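3.2 Working height and shoulder discomfort

The second part of the survey dealt with standing work at fixed tables. Respondents at the Zesgate and Skandunville sites were asked to state the height of the surface they used most often, the length of an unbroken spell of work, and any discomfort felt in the neck, shoulders or lower back by the end of a shift. Of the forms returned, 134 were complete enough to be used. Forms that gave a table height but no body height were left out, as the two values were needed together.

Table height was expressed as a share of standing elbow height. A value of one means that the surface is level with the elbow; lower values mean that the worker must lean or reach down. Discomfort was marked on a scale from 0 to 10, and a score of 4 or above was treated as a complaint.
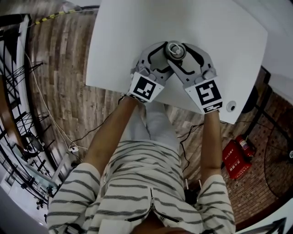
Figure 3. Two-handed work at a white table, seen from above.

Complaints in the lower back were most common among those whose table stood well below the elbow. Shoulder complaints followed a different pattern. They rose at both ends of the range and were lowest where the surface was slightly below elbow level -- a result in line with the earlier Sotania survey, although that study used seated workers as well and did not record the length of each spell.

The Zaidi index, which combines reach distance and time spent standing, predicted shoulder scores better than table height alone. It did less well for the neck. One likely cause is that the index takes no account of where the worker is looking, and small parts held close to the body tend to bring the head forward whatever the height of the table.

Both sites had bought their tables before 2000, and few could be adjusted without tools. Workers of very different heights therefore shared the same surface, often within a single shift. The effect of floor mats was not tested, as only the Skandunville site used them. Footwear was recorded but is dealt with in Section 3.4.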